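Trosteslow Technical College
Equipment Review Group
Minutes of the Meeting of Feb 12, 2020

Present: Rhea Umali (chair), Anselmo Nieto, Hiba Bataineh, Octavio Nina
Apologies: Ezequiel Zabala

1. Minutes of the previous meeting
Approved with one correction to item 3, where "lease" should read "license."

2. Plurkico simulation package
The group continued its review of the Plurkico package, a software product for teaching robot arm programming on a simulated workcell. Mr. Nieto presented the cabinet exercise, in which students write a routine for a two-finger gripper working at the front of a wooden cabinet. The trial license covers 12 seats and has been installed in the Figueroa Building.

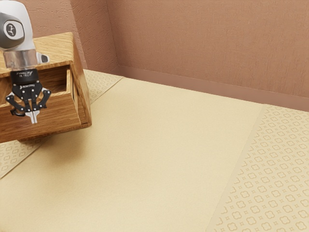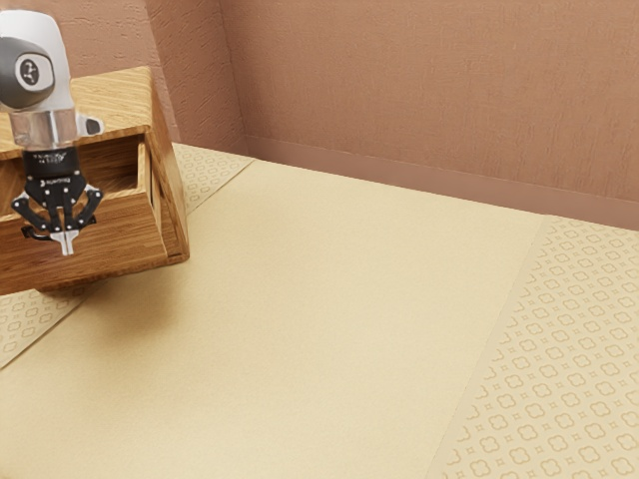 Simulated arm and gripper at the cabinet, Plurkico package.
Submitted by Anselmo Nieto, Instructional Systems

Mr. Nieto reported that students in the trial section had logged 1,076 runs of the exercise. The run log can be exported as plain text. Ms. Bataineh asked whether a student could change the starting position of the arm. Mr. Nieto replied that this is possible from the setup menu, but that the change is lost when the session closes. The vendor has been asked to correct this.

Mr. Nina raised the matter of the older machines in the Figueroa Building. On four of them the package was slow to load, and two students had moved to other seats. He recommended that no purchase be made until those machines have been tested with the next release — the vendor expects to supply it before the end of the term.

Ms. Bataineh noted that the written guide assumes prior knowledge of coordinate frames. She offered to draft a short introduction for first-year students.

3. Comparison with Omow
A quotation for the Omow package was received after the agenda had been issued. It covers 57 seats and includes one day of instructor training. Members agreed that the two offers could not be compared until Plurkico has quoted for the same number of seats.

Action: Mr. Nieto to request a revised quotation from Plurkico.
Action: Mr. Nina to test the four machines and report in writing.
Action: Ms. Bataineh to circulate a draft introduction.

4. Other business
The chair reminded members that equipment requests for the August intake must carry a department code. Requests without one will be returned.

The meeting adjourned at the close of item 4. The date of the next meeting will be announced by the chair.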